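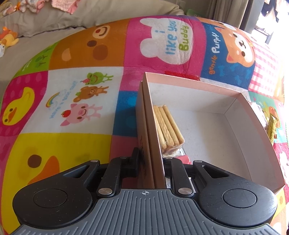

Chapter 3
Rooms, Rates and Seasons

A hotel sells something that cannot be stored. A room that stands vacant tonight earns nothing, and it can't be added to tomorrow's supply. Most of the decisions a lodging manager makes about price come back to this fact.

Take the Stastenberg, a lakeside hotel with 236 rooms. In February, when the ski buses are running, it fills without much effort. In the weeks after the snow goes, the same rooms at the same rate may stand half vacant. The heating still has to be paid for, and so does the front desk. Costs that do not change with the number of guests are called fixed costs, and in most full-service hotels they make up the larger share of the budget.

When Merle Kerslake took over as general manager, the hotel had one printed rate for the whole year. She replaced it with three: a high-season rate, a low-season rate, and a shoulder rate for the periods in between. Guests who booked early paid less than guests who booked late. Her front office manager, Ewan Nepia, was against the change at first. He expected arguments at check-in between guests who had paid different amounts for identical rooms. There were a few, and the desk staff were given a short written explanation of how rates were set.

This chapter covers the measures managers use to judge such a change. Occupancy rate is the share of available rooms sold on a given night. Average daily rate is room revenue divided by the number of rooms sold. Neither is enough alone. A hotel can raise its occupancy by cutting prices until it loses money on every stay, and it can raise its average rate by turning away most of its business. The third measure, revenue per available room, combines the two, and we will use it through the rest of Part One.

We then turn to group bookings. A tour operator may ask for 29 rooms at a discount a year ahead. Whether to accept depends on what those rooms could be sold for otherwise, a question of forecasting taken up in Chapter 4.

Before reading on, you should be comfortable with the difference between fixed and variable costs (Chapter 2). Terms in the glossary are explained where they first appear.

Copyright Pivgate Press. All rights reserved. Contact | Back to top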